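Stallen tray set: laying out for tea

4. Put the two trays side by side on the table, green on the left and red on the right. Leave a bit of wall space behind them (22 cm is lovely if you have it!).

5. Set the round plates on the red tray, one at a time.
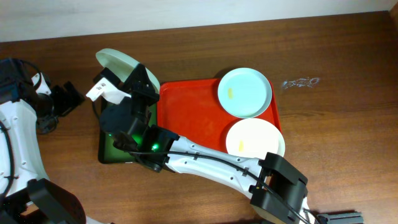 Fig. 3. Blue and white plates on the red tray, each with a small yellow piece.

Note: the pale green plate can go on either tray, so do try both.

Caution: lift plates by the rim, and never carry more than 300 g on one tray.

6. Now add the cups – the fun bit! See sheet 205.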